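Section 4. Sorting Your Things Before Fitting the Kendstead Shelf

The Kendstead holds 18 pounds per shelf. Most households own more than that in half-used lotion, so sort first and drill later.

1. Clear a dark, flat surface. Dust shows up on it, and so do dropped screws.
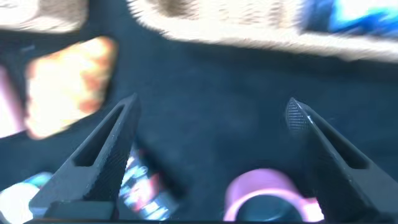
Fig. 4a. Dark work surface, close up.

2. Empty the old cabinet completely. "Completely" includes the top.

3. Lay bottles on their sides and check every cap. A bottle that leaks now will leak with more enthusiasm at eye level. 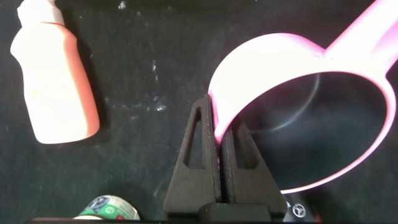
Anything sticky gets wiped with a damp cloth and left for 2 minutes. Anything still sticky after that has made its choice and goes in the trash.

4. Put the things you use daily in one basket and everything else in another. Be strict. March was a long time ago.

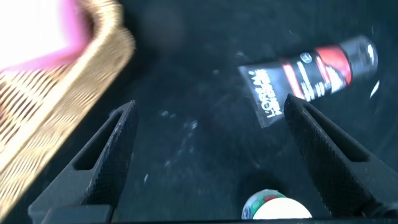 Fig. 4b. Woven basket with rolled rim.

Note: Baskets are not included. The Keltis bracket set is, although one bracket will hide under the foam.

5. Weigh each full basket on a kitchen scale. If the two together go over the shelf limit, return to step 4 and be stricter.
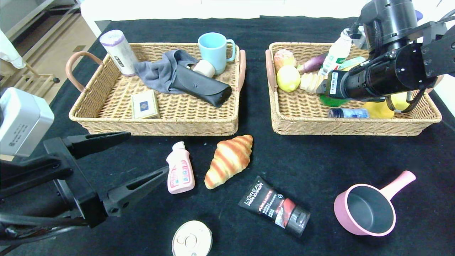 Fig. 4c. Two baskets, side by side. Left: mug, canister, glasses case.

CAUTION: Do not hang baskets from the front rail. The rail is for hand towels – small ones.

6. Go to Section 5 and find your drill.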